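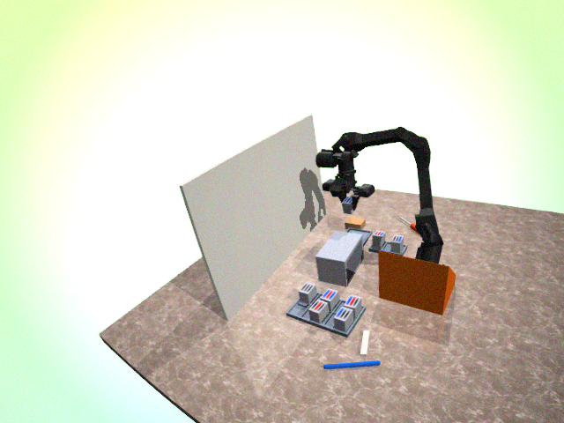
threadbare_lu replied:
I'd frog the whole border, sorry. If you're 9 stitches off by the second corner it isn't going to fix itself by the fourth. Been there with the Plelville sampler, kept telling myself I'd fudge it. Couldn't. The vine just would not meet.

mossandmuslin replied:
Frog it?? No way. That's what, 30 hours of work. Fudge it. Add a leaf, squash a flower, done. It's a border, people look at the middle.

oddbobbin (original poster) replied:
Ok so 2 votes 2 answers lol. To be clear it's the Jarberg winter alphabet, 32 count linen, border is the repeating vine with the berries. Left side is fine, top is fine. Started down the right and it's sitting 9 threads too far in. Haven't touched the bottom yet. The letters are all done and I am NOT redoing letters.

threadbare_lu replied:
Wait, threads or stitches? You're over two right? 9 threads is four and a half stitches, that's a different problem. You went over three somewhere, or over one.

oddbobbin replied:
ugh. Threads. Let me go look

kettleknits40 replied:
Threads for sure then. Odd number = you slipped a thread at least once. Run a piece of sewing thread along the top, over two under two, start from the good corner. When it stops matching your stitches there's your mistake. Takes ten minutes and saves a lot of swearing.

mossandmuslin replied:
Still say leave it. I have a Mendoza house sampler in my hallway with a whole side a stitch short and not one visitor has ever said a word.

threadbare_lu replied:
One stitch isn't four and a half though. And the berries have to land on the corners on this one, it's right on the chart. If they don't it'll look off, even if people can't say why.

mossandmuslin replied:
Then move the berries. Charts aren't law.

pinwheel_attic replied:
Anyone else have trouble with the Jarberg charts in general? Mine had the page overlap printed twice, the gray rows. I stitched them both times. Check that before you rip anything - the top border crosses from page 1 to page 2 right over the letter M.

oddbobbin replied:
OH. Hang on

oddbobbin replied:
Ok so it's both. I did do part of the gray overlap twice AND there's one spot over three, near the second berry cluster. Basting thread trick worked, thank you kettle. So the top isn't fine at all, it's the top that's wrong, the right side is just following it. The mistake starts 23 stitches before the corner.

kettleknits40 replied:
That's not bad! That's an evening. Unpick back to the berry cluster and leave the rest of the top alone. Snip from the front, pull from the back, tweezers. Don't try to unstitch with the needle, it fuzzes the linen.

mossandmuslin replied:
I always unstitch with the needle and reuse the floss, never had fuzz. Blunt needle and go slow. Floss isn't cheap anymore

kettleknits40 replied:
Reused floss looks tired next to fresh. On a dark red especially. Agree to disagree.

threadbare_lu replied:
With kettle on this. And a bit of tape wrapped on your finger gets the red lint off, do it before you restitch or it gets trapped under there and you'll see pink forever.

oddbobbin replied:
So the right side has to come out too, all of it? I've got down as far as the third berry.

threadbare_lu replied:
Yes. Sorry. If the corner moves the side moves.

oddbobbin replied:
Fine. Ripping tonight. Does anyone know if the Statton reds match from lot to lot, I'm down to half a skein of the berry color and now I guess I need anohter one

pinwheel_attic replied:
Not in my experince. Buy two and use the new lot for the whole bottom, keep the old for up top.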